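Search tickets Enter keyword or ticket number Go

Ticket 1637
Product: Flosmont Inga washing machine
Raised by: Armindo Macedo
Handled by: Carola Grube, Drarkport service desk
Status: Closed

Fault as reported

Machine fills and washes normally. When it reaches the final spin it turns slowly a few times, stops, turns the other way, and then gives up. Display shows E138 and the door stays locked for 2 minutes. Clothes come out soaking. It started in January and happens on most short programmes. Long cotton programme with a full drum is usually fine. Machine is in a utility room on the ground floor, standing on a Mikwood plinth with a drawer under it.

First reply

E138 on the Inga means the spin was refused. It is either slow draining or an unbalanced drum. Please clean the filter behind the lower flap, check the drain hose for a kink where it passes the plinth, and run Drain Only with nothing in the drum. Let us know if the water clears before the pump stops.

Customer update, 7.40 pm

Filter had a hair grip and some grit in it. Hose was not kinked. Drain Only finished without a code. Ran Quick Wash afterwards with one thing in and got E138 again.

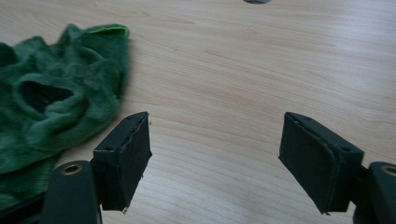

The drain side can be ruled out from that, so we moved on to balance. The Inga measures the load at low speed and tries to spread it before it speeds up. It makes 5 attempts and then stops. A single item that holds a lot of water sits on one side of the drum and there is nothing opposite to even it out. Anything with a thick fuzzy surface, like the dark green one crumpled up on the left of the table, is a typical case. Two or three hand towels in with it will normally be enough. Please also put a spirit level on top of the machine, front to back and side to side, and try to rock it by opposite corners.

Customer update, 8.15 am

Level side to side, but it rocks on the back left foot. Added towels and the spin ran, although it was loud and the plinth drawer crept open. Without towels, E138. 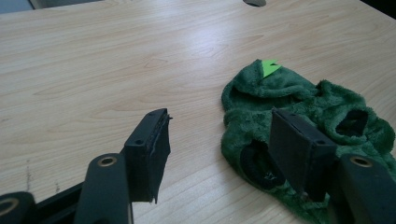 Green fleece-type item with lime green triangle.

Cause found

The back left foot had been wound up and its lock nut was loose. On a plinth this makes things worse, as the whole unit sways and the sensor reads the movement as a bad load.

Steps given:

Switch off and pull the plug. Wind the foot down until it meets the plinth, then check again with the level. Hold the foot still and tighten the lock nut up against the cabinet. Make sure the plinth stops are fitted at the front. Run Rinse and Spin with a mixed load. 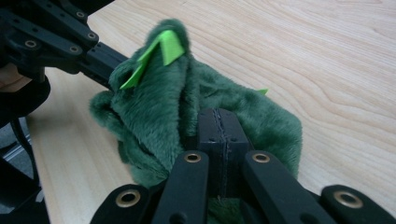 Can I lower the spin speed to avoid E138?
It makes little difference, as the balance check is done before the machine reaches the speed you chose.

Result

Customer reports three short programmes with no code. Drawer stays shut. Closed by C. Grube.

Comments

pegbag: Same code on mine. Hose was pushed too far down the standpipe. Might be worth adding to the list.

Tomsk_R: What size spanner for the lock nut?

pegbag: I used an adjustable one.

lowerfold: Did the level thing, no change, still stops on bath mats. Have raised my own ticket.

Contact the service desk | Copyright Flosmont | Back to top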